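Rules for Recording Demonstrations With Hand-Held Grippers

Project report, Group 4, Sutwood Robotics Practice course
Submitted 11/23/20

1. Purpose

The project asked whether a short written rule set makes hand-recorded demonstrations more usable for training a manipulation policy. The task was the handling of small wire leads with connectors on a flat table. Demonstrations were recorded with two hand-held grippers, one per hand, each carrying its own camera. No robot arm moves during recording. The arm is used later, when a trained policy is tested, and that stage is outside this report.

The rules cover three areas: safety of the person recording, consistency of the recordings, and handling of the files afterward. Existing lab rules at Sutwood cover powered arms in detail and say almost nothing about hand-held tools. Our draft fills that gap and is meant to be read next to the lab rules.

2. Starting point

We began with the recordings left by the March group. Their set held 2,234 episodes. A review of the set showed three recurring faults. Episodes began before both grippers were in view of the work. Fingers were closed on a connector from different sides with no note of which side was intended. Failed grasps were deleted by some members and kept by others, so the failure rate of the set could not be stated.

The Lerov checklist, which the course hands out for bench work, was used as a template. It has 29 items. Most concern soldering and power supplies and were dropped. The items on cables, sleeves and floor clearance were kept with small changes in wording.

3. Draft rules

3.1 Before a session
Check both fingers on each gripper for play. Check that the tips are seated. Route the gripper cable so that it does not cross the work area when the wrist turns. Clear the table of parts that do not belong to the task. Record the name of the operator and the version of the rules in the session log.

3.2 During a session
Start each episode with the fingers open. Approach the part at a steady speed. Do not use bare fingers to correct the position of a part once the episode has started; end the episode and mark it as "interrupted." Failed grasps stay in the set and are marked "failed."

Bracelets and loose sleeves are allowed with hand-held grippers, provided they do not touch the fingers or the cable. They are not allowed within reach of a powered arm. This distinction caused the most discussion in the group.

3.3 After a session
Copy the files to the lab drive before leaving the bench. Do not rename them. Marks are added in the log only — the recordings themselves are never edited.

4. Layout of the work area

The leads are laid out with space between them so that each can be approached with the fingers apart. Starting positions vary on purpose. Rule 3.1 requires a clear table but does not fix where a part must lie, and the log does not store positions.
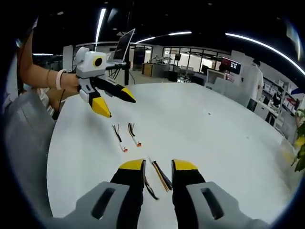

Hậu Hầu objected to this at the second review: leaving positions free is good for variety, but without a stored position there is no way to show later that the whole table was covered, and a standard that can't be checked is only advice. The proposal was to divide the table into numbered zones and write the zone in the log for each episode.

The group accepted the objection in part. Zones were added to the log sheet, but as an optional field. Making the field required would slow down recording, and we had no measurement of the cost at that point.

5. Trial

A trial set was recorded under the draft rules with a target of 3,000 episodes. The target was not reached within the booked bench time. We compared a sample of 110 episodes from the trial set with a sample of the same size from the March set. Two members marked each sample separately and then settled differences together.

Early starts were rarer in the trial sample. The side of the grasp was still noted unevenly, mainly at the end of long sessions. All failed grasps in the trial sample carried a mark. Whether deleted episodes exist outside the log cannot be confirmed from the files, and the same limit applies to the March set.

The Ruiz-Ortega form was tried for the log in the first week and given up. It asks for joint values, and a hand-held gripper has no joints to report apart from the finger opening. The Hulen form is shorter and was kept, with the zone field added by hand.

6. Open points

The bracelet rule needs a decision from the lab, as it differs from the rule for powered arms in the same room. Session length has no limit in the draft; we suggest one but did not test a value. The zone field should be made required for one full session and the added time measured before the next revision. The log sheet and the marked samples are stored with this report on the course drive.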